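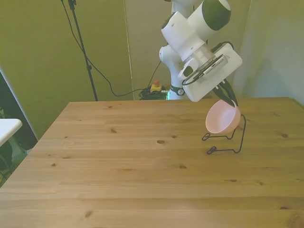
Preparing a Tabletop Cell for Pick-and-Place Work

These instructions apply to all single-arm stations at the Hemau site. They are to be followed by every operator before the first cycle of a session and again after any change of gripper or fixture.

Before power-up

1. Remove from the tabletop everything that is not part of the task.
2. Check that the cable at the wrist has slack through the full turn of the last joint. A cable that pulls tight must be rerouted before the arm is moved.
3. Keep the emergency stop within reach of the operator's seat. It should not be left on the floor behind the table. Press and release it once per session and enter the result in the station log.

Setting the grip

Thin plastic rims deform easily. Begin at the lowest force setting and raise it in single steps until the bowl no longer slips. Lift straight up until the bowl is clear of the wire stand, and only then move sideways. Travel speed with a part in the grip is limited to 200 mm per second.

Wire stands shift when touched. Mark the position of the feet on the table with tape, and check it again every 73 cycles.

Ending the session

Return the part to its stand, open the fingers, and send the arm to its home position. Record any dropped part on Form 329.

Requests for exceptions go to Catarina Guerreiro, Station Safety, before work starts.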